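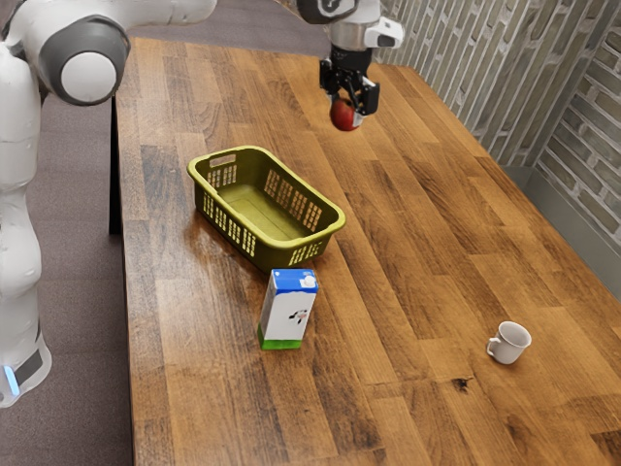
If your school district has posted a notice that it will hold a public hearing, you have the right to speak at it, and you do not need to be an expert or a member of any group. Most hearings give each speaker two minutes, which is shorter than people expect. Plan on one subject only. If you care about school lunches and also about bus times, choose one for the microphone and put the other in writing. A subject can be as small as an apple and a carton of milk, which is all some students pick up at breakfast before first period, and a board will listen to it if you explain what you want changed.

The steps on this page were written for families in the Skukwood district, but they will work with small changes in most places.

Step 1. Find the notice and read all of it

The notice is usually on the district website under "Board" or "Meetings," and a paper copy is posted at the district office. It tells you the date, the place, the subject of the hearing and the deadline for signing up. Look at the subject line with care. A hearing on the budget is open to comments about anything the budget pays for. A hearing on a single policy is narrower, and the chair may stop you if you talk about something else.

If the notice mentions a draft document, get a copy. In Skukwood the draft budget runs to 112 pages. You do not need to read it all. Use the table of contents to find your subject, read those pages, and write down the page numbers so that you can refer to them when you speak.

Step 2. Sign up

Some boards take names online until noon on the day of the hearing. Others put a sheet on a table by the door and take it away when the meeting is called to order. Skukwood does both, and the online list is called first.

You will be asked for your name and the subject you want to speak about. You may be asked for your address or your child's school. If you would rather not give an address, ask the board clerk whether the name of your neighborhood is enough. Speaker lists normally become part of the public record.

If you need an interpreter, a sign language interpreter or a seat near the microphone, call the office as soon as the notice comes out. Do not leave this until the week of the hearing. When you call, write down the time and the name of the office you spoke to.

Step 3. Write your statement

Two minutes of ordinary speech comes to less than one typed page. Write it out in full, even if you plan to speak from notes. A simple order that works:

Who you are and your connection to the schools. One sentence.

What you are asking the board to do. One or two sentences. Put this near the top in case you run out of time.

What you have seen or what has happened to your child. This is the longest part.

The page or policy number your request refers to.

What you are asking for, said again.

Use your own experience before you use statistics. Board members have usually had the figures from staff already. What they may not have heard is that the breakfast line at your child's school closes while the last bus is still unloading.

If you do use a figure, say where it came from. When parents at Vivadico Elementary asked for a longer breakfast period, they kept a tally at the cafeteria door for a week and reported that 80 students had come in after the line closed. They brought the tally sheets with them, and the clerk took copies.

Leave out the names of other people's children. Leave out the names of individual teachers and staff too. Complaints about an employee go through a separate process, and the chair will interrupt you if you begin one at a public hearing.

Step 4. Practice with a timer

Read your statement out loud, standing up, at the speed you would use with someone you had just met. If it goes over, cut whole sentences. Talking faster makes it harder to follow, and harder still for an interpreter.

Mark a place about halfway down the page. If the warning light or bell comes before you reach that mark, skip to your last paragraph.

Step 5. Prepare copies

Bring one copy for each board member and one for the clerk. Put your name and the subject at the top. If you have attachments, number the pages. The clerk collects these, so do not walk up to the board table yourself unless you are invited.

Written comments count even if you never speak. They can be mailed, dropped off or sent through the comment form, and in Skukwood they are accepted for 30 days after the hearing closes. The form does not save drafts. Write your comment somewhere else first and paste it in.

Step 6. At the hearing

Arrive early enough to check that your name is on the list. Sit near an aisle. When the speaker ahead of you is called, get your papers ready.

Begin with your name. Speak to the chair, not to the audience or to the last speaker. Most boards do not answer questions during a hearing, so do not take silence as a refusal. If you have a question you need answered, include it in your written copy and ask that staff reply.

Stop when your time is called. Finish the sentence you are on and sit down.

Step 7. Follow up

Check the minutes when they are posted, often the Friday before the next regular meeting. Your name and subject should be listed. If they are wrong, send the clerk a short correction before the minutes are approved.

Find out when the vote is scheduled and whether comments will be taken again before it. For the budget, that is usually a separate meeting with its own sign-up sheet.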